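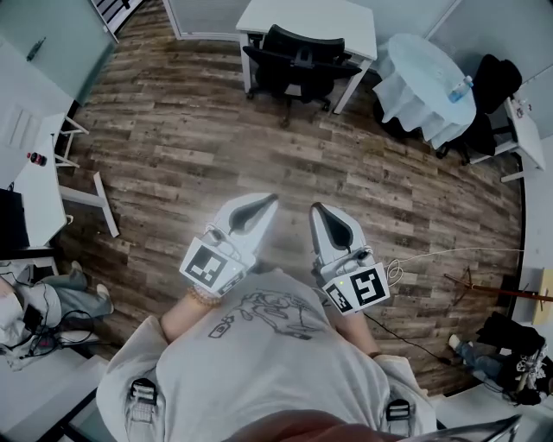
4. Setting up your Ramura barometer

Now the fun part! Hang the Ramura on an inside wall, away from the heater.

1. Turn the dial until the needle reads 1013.

2. Look up your local pressure and fine-tune with the small screw – gently, a quarter turn at most. 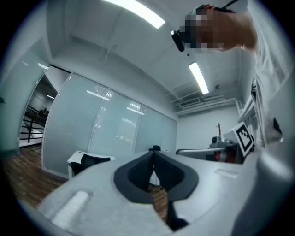 3. Leave it overnight, then check again in the morning.

Caution: Above 600 meters, use the altitude table first.

Note: A falling needle often means rain. Such a treat to watch!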